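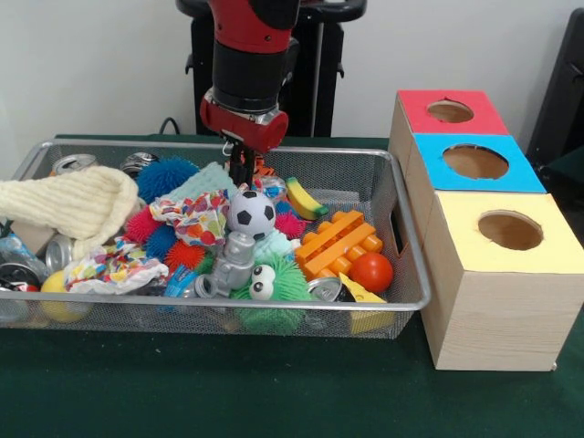
Rosine Huet wrote to us after the open day that the machine should be allowed to fail in front of people, and that the pauses were the part she remembered. Several of the comment sheets make the same point in other words. We take it up in this section, which reports on the public demonstration held at the Hovard building on January 9, 2019, and on what visitors said about it.

5.2 The open day

The demonstration used the sorting task described in Section 3. The arm reaches into a metal basket of mixed toys, cloths and drink cans, takes hold of an object, and carries it to one of three boxes, each with a round hole in the top. We kept the task the same as in the laboratory. The controller was the Tirkent planner in the version we had frozen in December, and no settings were changed during the day.

The objects were left in a heap and were not arranged by us between runs. This was a change from the earlier Sampaio trial, where every run began from a fixed layout and where visitors told us that the layout looked staged. A heap is harder for the planner. Soft items cover hard ones, knitted cloth catches on whatever lies under it, and spiky rubber balls give the gripper a poor surface to close on. A host stood with the visitors and answered questions but did not say in advance which object the arm would go for.

The day brought 700 visitors to the building, most of whom came in groups and stayed for one or two picks. We asked those who stayed longer to fill in a single sheet with two open questions: what did you expect the robot to do, and what did it do that you did not expect? We received 47 sheets. The low return limits what can be said, and we treat the answers as remarks to learn from. 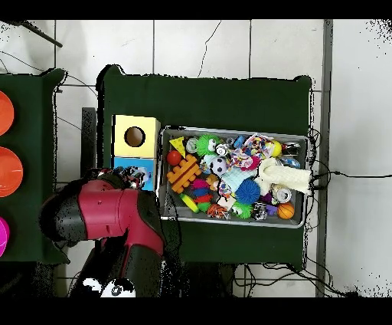

Why does it wait before it lets go, one visitor asked on the sheet, when a child would just drop the thing in? Versions of this question came up all day. The wait is the release check: the planner compares the position of the gripper with the position of the hole before it opens the fingers. In the laboratory we had stopped noticing it. To people seeing the arm for the first time it looked like doubt, and some of them took it as a sign that the machine was about to go wrong.

A second set of remarks dealt with the choice of object. Visitors expected the arm to take whatever was on top, or whatever was brightest. The planner ranks objects by how well it expects to grip them, so it often passed over a toy that people were pointing at -- sometimes for many picks in a row. The host's account of the ranking was short and most people accepted it, but on the sheets the words "ignored" and "refused" still appear. We would now show the ranking on a screen next to the table.
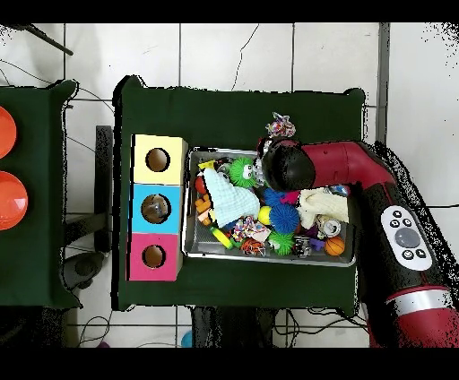

Figure 4. The arm over the tray during the open day, with the three sorting boxes at the left of the table.

Children and adults asked different things. Children mostly wanted to know whether they could add an object of their own. We did not allow this, as untested objects fall outside the safety review for the demonstration. Adults asked about speed, about cost, and about what would happen if someone reached into the basket while the arm was moving. The last question deserved a better answer than the one on our poster, and the text has been rewritten for the Werero visit.
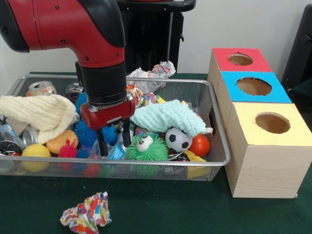 The log for the task, laboratory and public runs taken together, holds 2,134 pick attempts. Of these, 171 were ended by the operator before the planner had finished. We had assumed that an operator stop would be the moment at which visitors lost interest. The hosts' notes suggest otherwise, at least for the groups they wrote about: people moved closer and began to guess at the cause.

There are limits to this material. The hosts knew the system well and wanted it to do well, and their notes were written up at the end of the day from memory. The sheets came only from people who chose to stay. Clémence Courtois coded the answers alone, and we did not measure agreement with a second coder. The coding scheme and the wording of the two questions are given in Appendix B.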